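Worby (Roboterarm)

Worby ist ein Tischroboter im Selbstbau, der in der offenen Werkstatt Hadel entwickelt wurde. Er dient dort zum Verschieben und Sortieren kleiner Bauklötze und wird in Kursen zur Steuerungstechnik eingesetzt. Die Baupläne sind frei zugänglich. Als Vorläufer gilt der Arm Sivov, von dem Worby die Lagerung der Schulter und einen Teil der Software übernommen hat.

Geschichte

Die Arbeiten begannen im Dezember mit dem Umbau eines ausgemusterten Sivov-Arms. Dessen Riemenantrieb hatte zu viel Spiel und wurde durch Getriebemotoren ersetzt. Am 9. April lief der Arm erstmals ohne Eingriff durch ein vollständiges Programm. Für Material fielen bis dahin 300 Euro an, der größte Teil davon für Motoren und Netzteil. Die Werkzeuge stellte die Werkstatt.

Aufbau

Der Arm hat 6 Achsen. Gesteuert wird er über die Platine McAlister, die ebenfalls in Hadel entstand und auch in anderen Projekten der Werkstatt verwendet wird. Statt eines Greifers ist meist ein gerader Stab montiert, mit dem die Klötze geschoben werden. Der Wechsel auf einen Zweifingergreifer ist möglich, erfordert aber eine neue Kalibrierung.

Als Unterlage dient eine blaue Lochfläche aus Metall, auf der eine helle Holzplatte als Arbeitsfläche liegt. Eine quadratische Schwarz-Weiß-Marke neben der Platte wird von der Bildverarbeitung als Bezugspunkt genutzt.

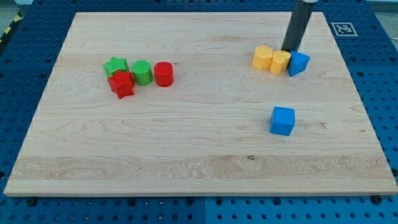
Arbeitsfläche mit Sternen, Zylindern und weiteren Klötzen, hinten rechts der dunkle Stab des Arms

Betrieb

Die Software erkennt die Klötze nach Farbe und Umriss. Schwierigkeiten bereiten Teile, die eng aneinanderliegen, etwa zwei gelbe Klötze nebeneinander; sie werden bei ungünstigem Licht als ein einziges Objekt gewertet. In solchen Fällen schiebt der Arm zunächst zwischen die Teile und nimmt danach ein neues Bild auf. Bei einem Dauertest führte Worby 3000 Schiebebewegungen aus, von denen 23 wegen Zeitüberschreitung abgebrochen wurden. Danach musste das Getriebe der zweiten Achse nachgestellt werden.

Varianten

Eine verkürzte Ausführung mit leichterem Unterarm ist in der Erprobung. Sie verwendet dieselbe Platine, erreicht jedoch die hinteren Ecken der Arbeitsfläche nicht.

Siehe auch: Sivov, McAlister (Steuerplatine), Offene Werkstatt Hadel

6 Kommentare
23 Mal geteilt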